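5. Teaching the packing task by hand

Read section 4 first. If the arms have not been homed and the leader handles have not been matched to them, nothing in this section will save you.

The Trallimard sales sheet says a new task can be taught "in minutes." Treat that with care. You can record one pass in minutes. A set of passes that the Ginitik trainer can do something useful with takes most of a day, and the first set is usually thrown out. Plan for it.

The task used here is moving small pocket packs of tissues into a rectangular tray. It looks easy. Soft packs bend, slide on a hard tabletop, and catch on each other's edges, so it is a fair test of whether your operator and your grippers are up to the job.

5.1 Before you record

1. Clear the tabletop of anything that is not part of the task or its background. If an item stays, it must stay for every pass in the set.

2. Put the tray where both arms can reach all four corners. Move each arm there by hand control and check. Do not trust the reach drawing in the back of this manual, which was made for the older mounting plates.

3. Lay the packs flat in rows in front of the tray, with a finger's width or more between them. The grippers need that gap on the way down.

4. Open the wrist view on the operator's screen. You will be steering by it more than you expect, and the fingers and gripper arms block part of it once you are over the tray.

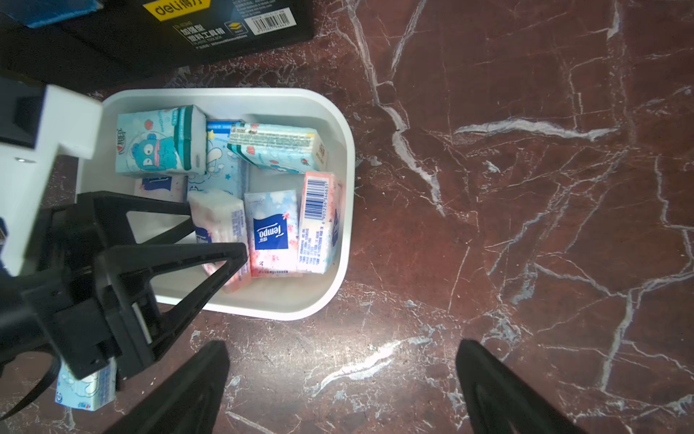 5. Decide now how full the tray should be at the end of a pass, and whether packs may stand on edge or lean. Write it down. Two operators with two ideas of "done" will give the trainer two different tasks, and the software will not warn you.

CAUTION: Keep hands outside the rails whenever the leader handles are live. The soft stop in the Soro controller is slower than its name suggests. Use the red button.

5.2 Recording a pass

1. Hold both leader handles still and press Record. Wait for the tone.

2. Bring one gripper straight down over the nearest pack. Close it slowly. If the pack bulges, you are gripping too hard.

3. Lift, pause, and carry the pack over the rim of the tray. Lower it before you let go. Dropping it from above is quicker and teaches the robot to drop things.

4. Return to a clear position before going for the next pack. Use the left arm for packs on the left and the right arm for packs on the right. Reaching across is allowed by the software – we don't recommend it.

5. When the tray is filled as you decided in 5.1, park both arms and press Stop.

6. Watch the replay. All of it. If you fumbled a pick and recovered, you may keep the pass. If you fumbled and gave up, delete it.

NOTE: The quick start card says 17 passes are enough for a simple task. In our own trials they were not. We got our first usable result with 32, all from one operator, and it still missed packs near the edge of the table.

5.3 Resetting between passes

Put the packs back in rows, but not in exactly the same spots. Swap a few and shift the rows a little. If every pass starts the same way, the robot may learn the spots and ignore the packs, and you will find out in front of a customer.

Leave the backdrop, the tray type and the lighting alone for now. Change those in a later set, one at a time.

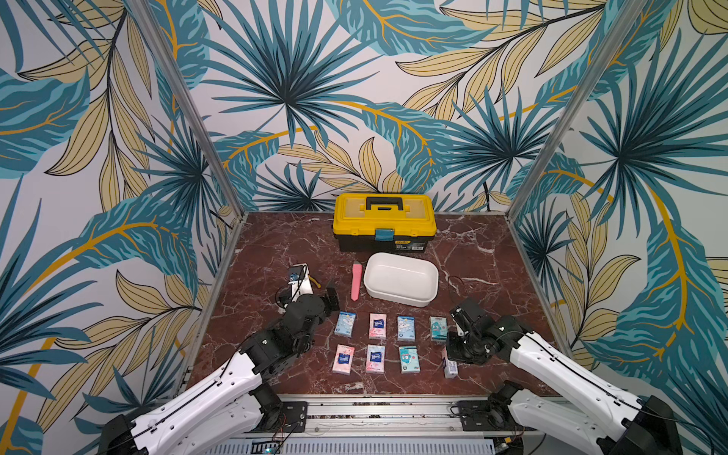

Figure 5-2. Tabletop with packs in two rows, tray and toolbox behind, both arms in place.

Check the cables at each reset. A cable that has crept into the work area can snag a gripper, and it also becomes part of what the robot thinks the task looks like.

5.4 Checking the set

1. Open the set in the Selvanayagam viewer and sort by length. Look first at the longest and shortest passes.

2. Delete any pass in which a hand enters the view before the arms are parked.

3. Ignore the "quality" score. Canan Dağdelen, who wrote most of this section, compared it with real results over 655 passes and found no link worth acting on. A fix was promised for September.

4. Export the set and keep a copy off the controller. A firmware update wipes local storage without asking.

CAUTION: A trained task is still a guess made from your examples. Run it at low speed with someone at the stop button until you have seen it go wrong and know what that looks like.

If the robot hovers over a pack and never closes, go to 8.2. If it closes on air, record more passes with the packs in new positions before you call support, as that is the first thing they will ask you to do.

Section last revised July 24, 2025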